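Review: Clorico 6 Perception and Grasp Planning Software
Reviewed by Hawi Weldu and Mesfin Degefa, Janirer Equipment Evaluation Office
May 17, 2024

Clorico 6 is a software package for grasp detection and motion planning. It reads the view from a camera mounted at the gripper, proposes a grasp, and passes a path to the controller. The office reviewed it for departments that handle small parts and loose goods. A single-seat license costs 875 dollars a year.

Installation took one morning. The setup guide is clear, although the section on camera calibration assumes knowledge that many operators will not have. 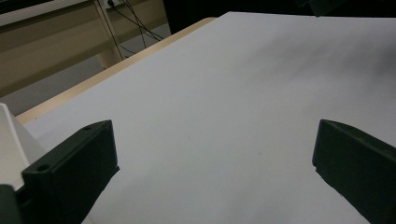 Open gripper fingers over the bare white work surface.

Surface detection was tested first. The planner must find the table plane before it proposes any grasp, and version 6 does this without a printed marker. Pale, matte surfaces with little texture are a known difficulty for software of this type. Clorico exposes a plane confidence setting for such cases, and the reviewers recommend raising it from the default.

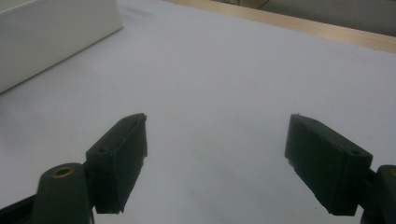

The setting is found under Advanced Options, where few users will look for it. Asnakech Tsegaye of our training section has asked the vendor to move it to the main calibration page. The vendor has indicated that this change is planned for August.

Grasp proposals were judged on a set of 197 recorded sequences. The software returned a usable proposal in most of them, with a typical planning time of some 800 milliseconds. Round objects were handled well.
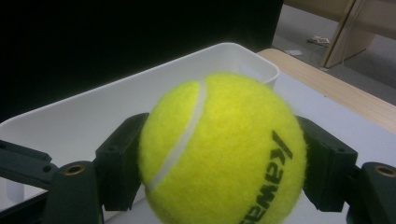

Tennis ball between the gripper fingers, with a white plastic bin behind.

Performance was weaker for objects near the limit of the work area. The planner often rejected a reachable target and gave only a general error code. The older Zallisden package states which constraint has failed, and operators found that more useful.

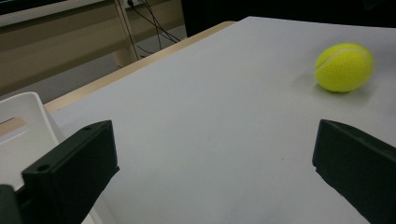
The log viewer partly makes up for this. It replays each decision beside the camera view and allows two runs to be compared. Export to common file formats is supported, but batch export requires the command line.

The office rates Clorico 6 as suitable for purchase, subject to operator training in calibration. Departments that already hold a Zallisden license should wait for the next update. Requests for access to the test installation may be sent to Sreekumar Gowda.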